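Why does cloth crease?

Posted Sep 6, 2020 in Skikeck for Curious Kids

Have you ever pulled your favourite T-shirt out from the bottom of the drawer and found it looks like a screwed-up crisp packet? Mine do that all the time (I am not a tidy folder). So I went off to find out why, and the answer is hiding in bits so tiny that you can't see them.

Let's start with a cotton plant. When its seed pods burst open they are full of white fluff, and every wisp of that fluff is a fibre. Twist lots of fibres together and you get yarn. Weave lots of yarn together, over and under, over and under, and you get cloth!

Now zoom in on one cotton fibre. It is made of long, long chains called cellulose. The chains lie side by side and hold on to each other with very weak little grips, a bit like children holding hands in the playground. One grip is easy to break, but there are millions and millions of them.

When you fold cotton, or sit on it, some of those chains slide past their neighbours. They let go of one hand and grab another. Then they stay there, holding on in the new place, and you've got a crease.

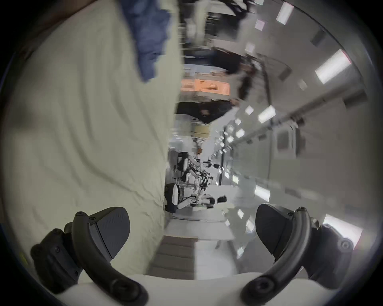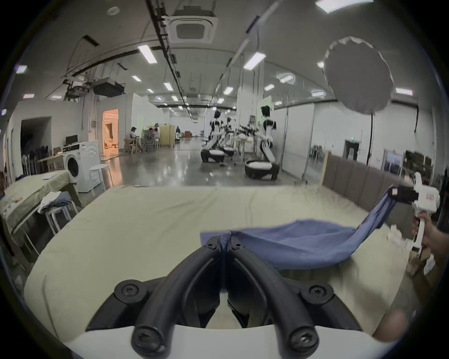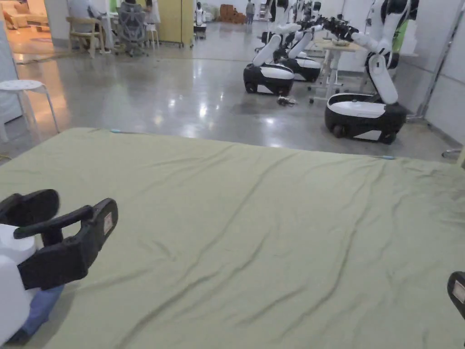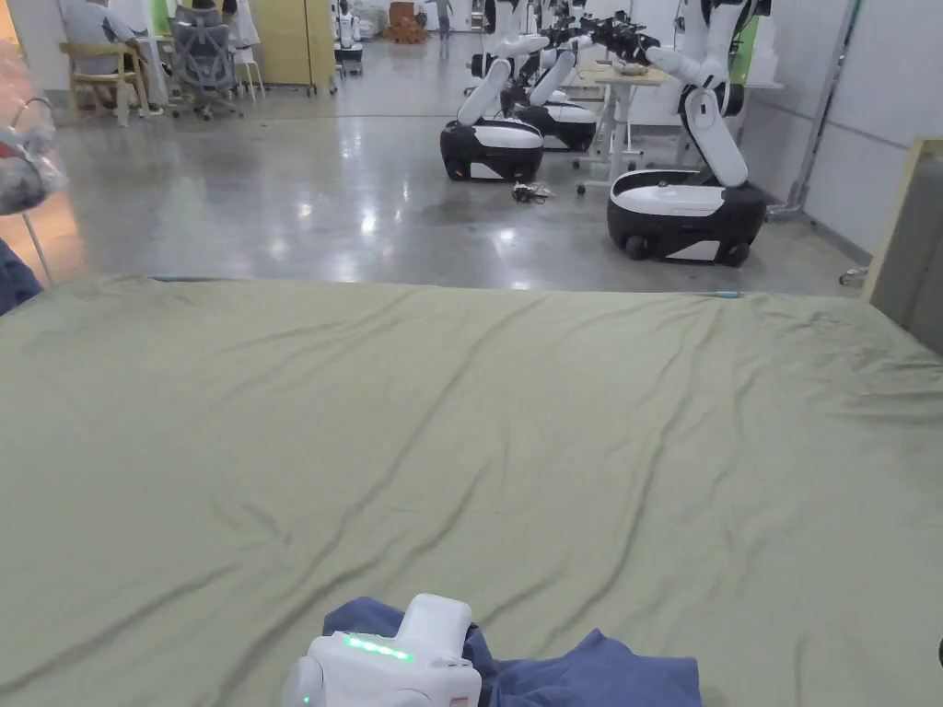
Water is the best crease-maker of all, and the best crease-remover too. It sneaks in between the chains and makes them let go. If the cloth then dries all scrunched up, the chains join hands again in a scrunched-up shape. If it dries flat, they join hands flat. Big pieces of cloth are tricky to get smooth, and you can see long slanting wrinkles running right across the green sheet in the last two pictures. An iron does the job quickly - the heat gets the chains wriggling, the steam helps them let go, and the weight presses everything flat while they settle down again. (Irons get very hot, so leave that part to a grown-up.)

Wool is different. Its fibres are naturally curly and springy, so when you squash a woolly jumper it mostly bounces back. Polyester is good at staying smooth as well, and that's why lots of school shirts have some mixed in.

Want to try it? Find two old cotton hankies and wet them both. Scrunch one into a tight ball with an elastic band round it, and lay the other one flat on a towel. Leave them for 8 hours, or overnight if the ball is still damp in the middle, then open them up and have a look.

Next time I'll be finding out why wet jeans feel so heavy.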